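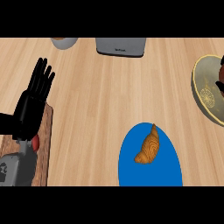 Rosalía Bermúdez asked that the purchasing steps come ahead of the installation steps in this edition, as the Dedthorpe site had ordered its hand before anyone had checked what the arm could carry. The order of sections has been changed accordingly.

Section 3. Planning and Budgeting for a Tabletop Handling Cell

3.1 Scope

This section applies to any site intending to buy one or more arms fitted with a multi-fingered hand for work with food items and kitchenware at a table. It covers simulation, costing, quotations and approval. Mounting and wiring are covered in Section 4.

Tasks should be tried in simulation before money is committed. A rendered tabletop carrying a cutting board, a bowl, a mat and a croissant is sufficient for a first trial of reach and clearance.

3.2 Before requesting a quotation

1. Write down each task the cell is expected to perform. Use one line per task and name the object to be handled.

2. Measure the table. Record its length, depth and height in centimetres, together with the position of the nearest power outlet.

3. Build the layout in the simulator using the measurements from step 2. Place tall items at the back and at the sides, as they will stand in service.

4. Run each task 200 times. Vary the starting position of the object between runs.

5. Record every run in which the hand or the arm touches an item it was not meant to touch. Attach the record to Form B.

6. Decide whether a five-fingered hand, a four-fingered hand or a plain gripper meets the task list. Where a plain gripper completes every task, the request must be for a plain gripper.

Note: Soft and flaky foods behave differently in simulation than on a real table. Results for these items may be used to plan reach but must not be used to estimate breakage or cleaning time.

Caution: Do not assume that the arm's rated payload is available for the object. The mass of the hand, the wrist adapter and the cable must be subtracted first.

3.3 Preparing the budget

7. Enter the cost of the arm, the hand and the controller on separate lines. Bundled prices will be returned to the supplier for itemizing.

8. Add the simulation licence. A single-seat licence under the Honkanen agreement is $587 per year and is charged to the operating budget.

9. Add spare fingertips, one wrist adapter and a replacement cable.

10. Add guarding, table reinforcement and floor marking. These items were left out of the Pundovden request and had to be paid for from the following year's allocation.

11. Allow 12 hours of paid training for each operator.

12. Add a contingency of 12 per cent to the subtotal, before tax.

Note: Freight and customs brokerage are to be shown in Canadian dollars at the rate on the day of the quotation. Leave the line blank if the supplier delivers from within Canada.

3.4 Quotations and approval

13. Obtain at least two written quotations. Each must state the warranty period for the hand separately from that of the arm.

14. Ask each supplier to confirm that a simulation model of the exact hand is available, including its joint limits. A model of a similar hand is not acceptable.

15. Send the completed Form B, the layout file and the quotations to Iker Goicoechea at the Brikbridge office. Requests received after the end of July are held for the next budget year.

16. Do not sign a purchase order or pay a deposit until a request number has been issued.

Caution: Used hands may be purchased only with a full service record. Worn finger joints are not covered by the maintenance contract and repairs will be charged to the site.

Section 3 revised October 20, 2020. Continue to Section 4, Mounting the Arm.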